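Radio de emergencia Hattar 158 para familias desplazadas

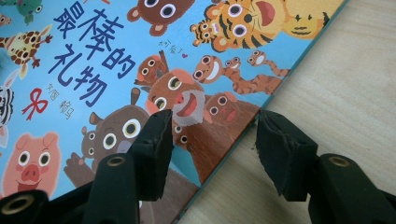

Última modificación de esta página: febrero, por Najwa Nasrallah

La Hattar 158 es una radio portátil de manivela, pensada para personas que viven cerca de un frente o que han tenido que salir de su casa. Recibe FM, onda media y onda corta, y así se pueden escuchar los avisos de evacuación cuando la red de telefonía está caída.

Características
Batería interna recargable, con manivela y entrada USB
Linterna con 2 niveles de luz
Sirena de alarma con botón separado
Peso: 500 gramos
Instrucciones en 7 idiomas, entre ellos ucraniano, árabe y español

El aparato se fabrica en el taller de Sonden, en Clemcombe. El diseño es de Shadi Hattar, que trabajó antes en la reparación de equipos de radio para refugios. La antena es telescópica y se cambia sin herramientas.

Pedidos
Vendemos a particulares y también a asociaciones y ayuntamientos. Para los pedidos de grupo, rogamos que escriban a Akinyi Mussa indicando el país de destino, porque los papeles de aduana necesitan algunos días más. Los envíos a zonas de conflicto los hacemos solamente por medio de una organización receptora.

El modelo anterior, Irkow, ya no se fabrica. Seguimos teniendo manivelas y antenas de repuesto para él.

Recogida en el taller: sábado por la mañana, con aviso previo.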